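FOR IMMEDIATE RELEASE

Bremutitz Opens Hands-On Network Equipment Room at Fadville Learning Center

FADVILLE, 22nd February. Bremutitz, the adult technical training provider, today opened a practice room for network and server equipment on the second floor of the Fadville Learning Center. The room will be used for the new course in rack installation and care, which enrolls its first group this week.

The course runs for five weeks, with evening and daytime sections, and is limited to 25 participants per section. It covers the mounting of equipment on rails, the ordering and labeling of cables, safe lifting, grounding, and the keeping of a written equipment record. Participants who complete all sessions and pass a practical assessment will receive the Bremutitz certificate in rack installation.

"Small offices, clinics and libraries depend on equipment that often sits in a closet and is seldom looked at until something fails," said Leena Lappalainen, director of programs at Bremutitz. "Employers in the region have asked us for people who can open that closet and work in it with care. This room allows us to teach that work on real equipment."

Practice takes place on open-frame racks set on tables, so that participants can reach the equipment from all sides. Lessons begin with the reading of rail markings and the planning of space before any hardware is lifted into place. The room was fitted out under the direction of Urho Nurmi, head of facilities, and was completed in January.

Bremutitz received about 1,318 inquiries regarding technical courses during the past year. Places in the first evening section have been filled. Applications for the second evening section and for both daytime sections remain open.
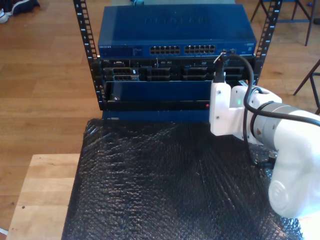

Do participants need to bring their own tools?

All hand tools, screws, cable ties and labels are supplied by Bremutitz and remain in the room between sessions. Participants are asked to wear closed shoes and to remove rings and loose bracelets before working at a rack.

The course is taught by Mal-soon Yook and Marjatta Tuominen. Applications may be made in person at the Fadville Learning Center front desk or by mail. Applicants must be 18 or older. No earlier training in networking is required, although basic familiarity with computers is expected.

About Bremutitz
Bremutitz provides short technical courses for working adults in Fadville and the surrounding towns. Its programs include electrical safety, office networking and equipment maintenance.

Media contact
Lovisa Söderlund, Communications Office, Bremutitz, Fadville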